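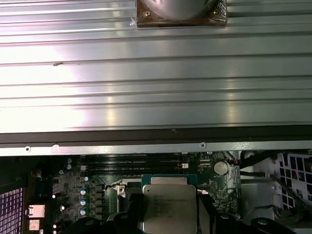 Motherboard and heatsink at one of our benches, with the memory slots empty.

Bench worker for computer take-apart and sorting, Silleo, Curnham workshop

Silleo is a small company which repairs and recycles computers from offices, schools and clinics. We have one workshop on Mandwood Road in Curnham, and we are looking for one more person for the take-apart bench, to start in July.

The work

Computers come to us on pallets, mostly desktops and small servers. At the bench you open the case, write down the serial number, and take out the parts in a fixed order: drives first, then memory, cards, cooler, processor, and at last the motherboard itself. Every part gets a label and goes to the right bin. Boards with good processors go to the test table, and the others go to the recycling cage.

The coin-cell battery must be removed from every board before it goes to the cage. It has its own box with a lid. Please do not mix the cells with the screws, we had this problem in the past and it made a lot of extra work.

Large aluminum heatsinks are collected separately, because the metal buyer pays a better price when they are clean. This means no tape, no steel plates and no brass screws left on them. A scratch or dark mark on the fins is not important for this. A bent pin in a processor socket is important, so we ask you to work slowly near the socket and to put the cover on as soon as the processor is out.

A person who knows the work finishes about 70 machines in a week. We do not expect this number in the first month.

What we ask from you

You have patience with small screws and you can keep a bench in order until the end of the shift. You can read part numbers in very small print, with a magnifier if you like (we have two good ones). You can lift a desktop computer from the floor to the bench. You can write short notes in English, for example "slot 2 damaged" or "fan cable missing". Perfect grammar is not needed - most of us in the workshop speak English as a second or third language.

Experience with building or repairing your own computer is welcome. A diploma is not required. If you know how to recognize the memory types and the common processor sockets, please say so in your letter, as you can then skip a part of the training.

What we offer

The pay is 575 dollars per week before tax, for five shifts of 6 hours each. The shift starts at 8:30 in the morning and has one paid break. We give you an antistatic coat, gloves, safety glasses and your own set of screwdrivers. The training takes two weeks and is paid the same as normal work. After 60 working days we sit down together and talk about a permanent contract.

The workshop is on the ground floor and the benches can be adjusted in height. There is a bus stop in front of the Ogunleye building, next door to us. Car parking is limited, bicycles can stay inside.

How to apply

Please send a short letter and a list of your previous jobs to Tobiloba Bassey, workshop lead at Silleo in Curnham. You can also bring them to the front desk in the afternoon, between 2:00 and 4:30. A photo is not necessary. Tell us in the letter from which date you can start, and if there are hours when you cannot work.

We invite suitable candidates for a trial morning at the bench, with one complete desktop to take apart. It is paid, and you will have Tobiloba or another colleague beside you for questions. You get our answer within one week after the trial.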